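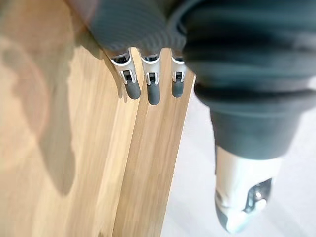 Lecomte answer that the bladder is the same in both deliveries, that the valve is the same too, and that if the new balls jump too high at Stinstead we should look first at the pitch and at our pump, and only then at their ball. They also ask which gauge we used.

Notebook, February. Ball rebound, Stinstead pitch, third entry.

The question of Lecomte about the gauge is fair. In the second entry I wrote only "gauge" and this is not enough. It was the Firkamer with the round dial for the first visit and the Firkamer with the small screen for the second visit. I did not compare them before. Today I compared them.

Recall for the colleagues who did not read the first two entries. The club at Stinstead complains since the autumn that long passes run away from the wingers on the town side. The players say the first bounce is normal at the school side and "like a basketball" at the town side. The coach believes it is the new balls. The groundsman believes it is the coach, who wants more long passes than before. We are asked only about the bounce.

What was done today

Morning, indoors. All eight balls from the second delivery were left in the measuring room overnight without adding air. At nine in the morning I read the pressure with the dial gauge, then with the screen gauge, then with the dial gauge again. It is necessary to do the dial twice, as every reading lets a little air out, and without the return reading one would blame the second gauge for the air which the first one has taken.

Result: the dial reads lower than the screen on all eight. The difference is nearly the same on every ball. So on the first visit, when I pumped by the dial until it showed the wanted value, the balls were in truth harder than I believed. On the second visit they were correct, if the screen gauge is correct. I do not know this yet. We have no third gauge in the house, the reference one is at calibration and comes back later this month.

Consequence: the first visit and the second visit can not be put in one table. I have crossed out the joint table on the previous page. Please do not copy from it.

Ball number 3 has a slow leak at the valve. I put a drop of soapy water on the valve and small bubbles came, not many. I have taken it out of the series, so seven remain. It stays in the net with the others but has red tape on it. If somebody needs a ball for the break, take this one and not another.

Afternoon, at the pitch. Dry, little wind, the flag on the clubhouse moved only sometimes. The release stand was set at the five places we marked on the first visit. The paint mark in front of the town side goal was nearly gone and I renewed it. Pressure by screen gauge only, before each place and after each place.

The highest rebound of the afternoon was 886 mm, near the touchline on the town side. In the centre circle and on the school side the same ball stayed clearly lower, and this was so for every ball of the seven. The order of the balls among themselves is different from place to place, and I see no ball which is always the liveliest. But the order of the places is always the same. For me this speaks for the pitch and not for the ball, so Lecomte may be right, although I would have liked to find it before they said it.

I want to write also what I felt by foot, even if it is not a measurement. On the town side the carpet feels thin and a bit hard at the heel. The rubber between the fibres is low there. When I pressed the depth probe down it stopped early, and I repeated this at several points along the line with the same impression. In the corner near the gate there is the opposite, a lot of rubber is gathered, I think from the brush machine which turns there. The values are in the Ikeo file, sheet "depth". 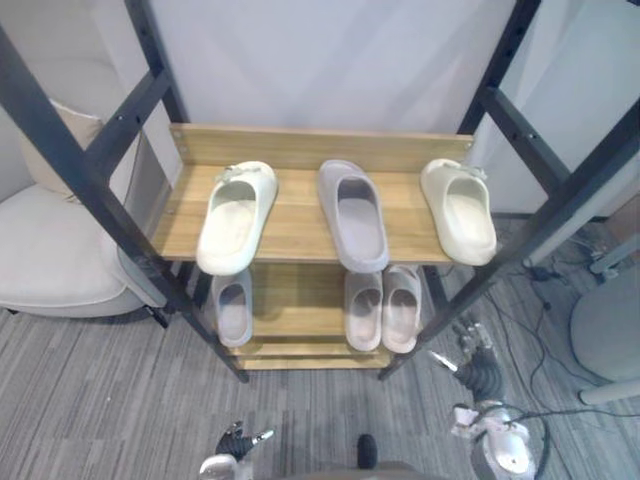
About the Ikeo file. The program has again rounded the rebound to the whole centimetre when I exported it, and the millimetres are lost in the exported table. They are still in the original. The setting is under "units" and then a second time under "export", and both must be changed. I changed both now. Whoever opens the February file should check that the column shows millimetres before making any plot from it.

One more trouble with Ikeo: it detects the bounce by sound, and on two occasions it took the gate for the ball. There were children arriving for training and the gate is loud. I deleted these lines and wrote the word "gate" beside. For the next visit it would be better to come before the training hours, or to ask if the gate can stay open.

What the club was told

The coach came to look when I was at the last place. I said that I have no result to give today, only readings. He asked if they can send back the balls. I answered that I would not do it yet. He was not very happy but polite. He told me that on Saturdays the juniors play across the width, so the town side line gets used as a goal area for the small goals, and this I did not know. It should be in the report. A goal area is where the most turning and sliding happens, and a strip which gets this every week in addition to the normal matches will lose its rubber faster than the rest.

I asked him if they refill it. He thinks there are bags in the shed. The groundsman was not there to confirm.

Still open

- Reference gauge: when it is back, read both Firkamer gauges against it and write the correction inside the lid of each box.
- Repeat the town side with one ball from the old delivery. The club has found one in good condition. Without the old ball we can not say to the coach that the new ones behave the same, only that the places are different.
- Ask the groundsman about the bags and about the brush route. If they fill the strip, I would like to measure before and after on the same day.
- Answer Lecomte. I will send them the two gauge series and tell them openly that the first visit was pumped too high. Also ask if they want ball number 3 back for the valve.
- The release cup on the stand has a worn lip, and sometimes the ball leaves with a bit of rotation. I saw this on perhaps every tenth drop and repeated those. A new cup is in the drawer but the screw holes do not fit, they must be drilled wider.

Added later in the evening: I plotted the pressure before and after each place. The loss by reading is small with the screen gauge, and the same for all seven balls, so I leave the rebound values as they are and make no correction for it. The plot is glued on the next page. The glue was not dry when I closed the book, please open it with care.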